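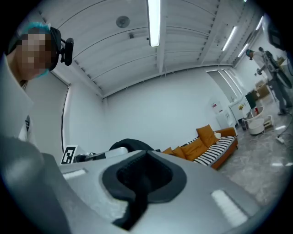 Namier Task Light, Second Version: Review After Four Months

I bought the Namier in August to replace a clamp lamp whose arm had stopped holding its position. It has been in use on most working days after that, mainly for repairing small clocks and for soldering in the evening. This review covers the head-worn version with the separate battery. Namier also sells a bench-mounted model under the same name, and the two share very little apart from the switch.

What is in the box

The lamp, one battery pack, a charging cable, two spare forehead pads, a cloth bag and a printed sheet. The sheet gives the charging time, the meaning of the indicator colors and a diagram of the tilt joint. It does not say how to replace the pads, and the adhesive on them is stronger than it needs to be. Warm the pad with a hair dryer before peeling it. I tore the first one.

Light quality

The beam is wide, with an even center and a soft falloff. There is no bright ring and no dark spot in the middle, both of which I have had from cheaper lamps. At normal working distance the lit area covers a dinner plate. Past arm's length it becomes too weak to be useful, and anyone who wants to look into a crawl space should buy something else.

Color is on the cool side of neutral. Brass looks like brass. Resistor bands can be told apart, including red from orange, which I could not do reliably under the old clamp lamp. Dark blue and black wire insulation still need a second look.

There are three brightness levels. The lowest is good for reading a dial or a drawing. The middle one is where I leave it. The highest produces glare from polished plates and I have used it only for finding dropped screws. The lamp always starts on the highest level, whichever one was in use when it was switched off, so every session begins with two extra presses. The first version remembered the last setting. I wrote to Namier to ask whether this was deliberate and received a reply that described how to change levels.

I checked for flicker by waving a thin steel rule under the beam. On the highest level the blur is continuous. On the two lower levels it breaks up into separate images, so the dimming is done by switching the light on and off quickly. I do not notice it in normal work. Rami Smadi, who borrowed the lamp for a weekend to regulate a mantel clock, said that the balance wheel looked wrong on the lowest level and went back to his desk lamp. If you look at moving parts for long periods, use the highest level and put up with the glare, or buy a lamp with proper current dimming.

Comfort

The band adjusts at the back with a ratchet knob. The steps are fine enough to find a setting between loose and tight, and it has not slipped. A second strap goes over the top of the head and is supposed to be optional. Without it the lamp slides down when the wearer looks at the bench, so I count it as required.

Weight on the forehead is low, as the battery sits elsewhere. I can wear the lamp for an hour without thinking about it. After two hours there is a mark on the skin and some tenderness above the eyebrows. The pads are closed foam and do not absorb sweat. In summer that was a nuisance and in December it is not.

Glasses are no problem. A flip-down loupe is. The tilt housing takes up the space where the hinge of my loupe needs to swing, and I had to move the loupe farther down the band. With the loupe lowered, the top third of the beam lands on its rim. A clip-on loupe on the glasses themselves gives no trouble.

Battery and cable

Namier gives no figure for the middle level. Mine runs through a full afternoon and then shows an amber light, and from amber it has roughly 30 minutes left. There is no dimming stage at the end. The lamp goes out. The amber light is on the battery pack, which is in a pocket or on a belt, where the wearer cannot see it. I now charge it every evening and have stopped depending on the indicator.

The lamp can be used while charging. The pack becomes warm but not hot. The charging port has a rubber cover on a short tether, and the tether on mine broke in the second month. The cover still fits if pushed in by hand.

The cable between the lamp and the pack is the weakest part of the design. It is stiff and slightly too short for a tall person with the pack at the belt. It leaves the band on the right side only, and right-handed users will catch it with an elbow when reaching across. Running it down the back of the shirt solves this, at the cost of some dignity when getting up to answer the door. The plug at the pack end does not lock. It has pulled out four times, always while I was standing up.

Build

The housing is plastic, with a metal plate behind the light source. The two halves meet evenly. The tilt joint has a friction washer and a screw with a slotted head, which can be tightened with any small screwdriver. I tightened it once, in the third month. The switch has a definite click and is large enough to find with gloves on.

I dropped the lamp once, from the bench to a wooden floor. It has a scuff at one corner and works as before.

The front window scratches easily. Clean it with a damp cloth and leave solvents away from it. Flux smoke leaves a film that takes a drop of dish soap to remove.

Compared with others

The Fledell is the obvious alternative and costs less. It has the battery built into the back of the band, which removes the cable and adds weight. I used one for a week before ordering the Namier. The light is uneven and has a yellow edge, and the band holds well. For short jobs around the house, I would take the Fledell and save the difference.

The Lenihan is a better lamp than either. It has steady dimming, a locking plug and a replaceable cable. It also costs more than twice as much as the Namier, and the maker will sell replacement pads only in boxes of 30. Noreen Mac an tSaoi has had one for several years for engraving and sees no reason to change.

Grurkska makes a pack that is sold as compatible with the Namier. The plug fits, but the indicator stays green until the pack is empty. I sent it back.

Service

Namier replaced the cable under warranty when I reported that the plug was loose. The new one is no tighter. The exchange took 3 weeks, and during that time the lamp was useless, as there is no way to run it without that cable. A spare can be ordered, and I would order one with the lamp.

Verdict

Good light for the price, poor cable, acceptable comfort for up to two hours. Buy it for soldering, assembly and general repair. Avoid it for anything that moves quickly or for work with a flip-down loupe. I would buy it again at the sale price and would think about the Lenihan at the full one.

Update, December 23, 2019: the second cable now cuts out when bent near the band. I have asked for another replacement and am using the old clamp lamp with a wedge under the arm.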